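Metering the heat that leaves: an interview with Hedvig Myklebust

The Wadholm district heating scheme is due to switch its first buildings to recovered heat in February. 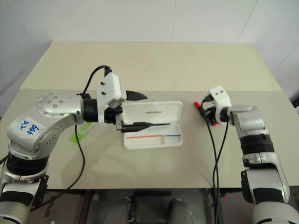
Hedvig Myklebust has managed the technical side of the scheme since the planning stage. Her first point is about what the permit covers. The town council approved a cap on carbon emissions from the boiler plant, measured at the stack, and a separate duty to report heat losses from the pipes. "People read the two as one target," she says. "They have different baselines and different reporting periods. If you add them together you get a number that means nothing."

The network will take waste heat from the Najjar cold store and raise it to supply temperature with 2 heat pumps. The existing gas boilers stay in place for peak load and outages. Myklebust would have preferred a third pump. "The grid connection was the limit. We asked for more capacity and were given a date too far out to plan around."

The first phase connects 16 buildings, most of them municipal. Each gets a heat meter on the primary side, read every 20 minutes. The readings go to Jilitz, the contractor that runs the control system, and from there to the council's environment office, where Ruba Hourani checks them against the permit.

Hourani joined the second half of the conversation. She wanted the raw readings published and got monthly totals. "Monthly totals are fine for the permit. They won't tell a resident why the return temperature in one school is too high," she says. High return temperatures reduce pump efficiency, and the usual cause is a badly set valve inside the building, on the owner's side of the meter. The permit gives her office no power over it.

Myklebust's answer is a tariff. From the second year, customers will pay a surcharge when their return temperature stays above the agreed level. Karim Darwish, who sits on the council for the east ward, has asked for housing blocks to be exempt until their risers have been replaced. Myklebust does not object. "He has a fair case on the older blocks. I would want an end date written into it."

The trench route is 2879 meters long and crosses one drainage easement, which is still unsigned. If it is not settled, the last two buildings will stay on their own boilers through the winter. Hourani says those boilers are outside the cap and will be reported in a separate table.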